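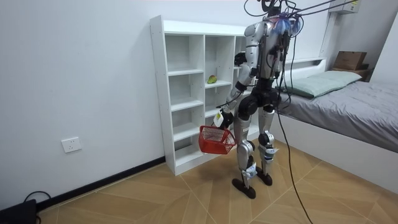

I have been building this robot in the spare bedroom since February, and it has taken me until now to write anything decent about the part that has eaten most of my evenings, which is the grip. Walking I more or less made my peace with a while back (it walks like someone crossing an icy parking lot, but it walks). Holding on to something while doing something else is a whole other kind of problem. The job I picked is shopping, in the loosest sense: one hand carries the red mesh basket by its handle and the other goes to the white shelf for whatever I've left there, and on this run that was the green-and-yellow fruit on the middle shelf. It sounds so simple when I type it out!

The trouble with a basket is that it swings. A block or a bottle stays where you put it in the hand, but a basket hanging from its handle goes on moving after the arm has stopped, and the balance code, which I call Kalska, feels every bit of that and tries to be helpful. My first fix was to tell the arm to stay perfectly stiff, and that only passed the wobble down to the hips. What works better is letting the elbow give a little. I settled on a delay of 90 milliseconds before the arm answers a tug, after trying 200 (far too sleepy, the basket had drifted off before anything happened) and a lot of values in between that I failed to write down. Please write yours down.

The cables are the other half of my life. Power and data still come in by tether, up from the shoulders and down the back, and I've learned to leave more slack on the floor than looks tidy. A tight cable pulls on the robot in a way the software reads as a shove, and I lost a whole Tuesday to that before I thought to look behind it. I would love to go to batteries, but the pack I priced from Plavomer weighs more than I want on that back, so the tether stays through the summer at least.

Run number 381 is where my notebook stands tonight. Of the last 3 changes I made, two were to the fingers — softer pads, and a slower close — and one was to the shelf program, Neritent, which used to send the hand in too high. I still want to try lower cubbies, which means bending at the knees with the basket out in front, and I expect that to be a long month. If anybody has managed a proper squat with a load in one hand, please leave a comment, I'd really like to hear how you set up the ankles.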